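Grasp on soft stuff keeps slipping, are my demos bad or do I need more?

Asked in Teaching by demo – 3 answers

Collecting demos for a wipe-the-counter task, wrist cam only, on a Folus arm. 83 so far. Policy trained fine on hard blocks, but with the sponge it closes too early or grabs a corner. My own grabs by hand control mostly look like the one below, fingers pinching a fold in the middle, a few drops of water on the white next to it.
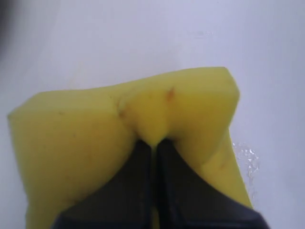 Answer 1 (accepted)

Grip looks ok to me. Foam bunches up between the tips, so the model has a good visual cue for "closed". I'd bet on variety. If all 83 start with the sponge in the same spot, you taught it a spot. Turn it, flip it, start from farther out. Also log finger width – a foam grasp never ends at the same width as a block, and if Rustad export is on default it drops that channel. Check that frist.

We needed 400 for a dish cloth. Sponge should be less.

Answer 2

just get more data. we have 735 and it works

Answer 3

Dont mix wet and dry in one batch without a label. Ours went from bad to 55 percent just by splitting them in Boltach. Still not great on corners, if anyone has a fix for that pls post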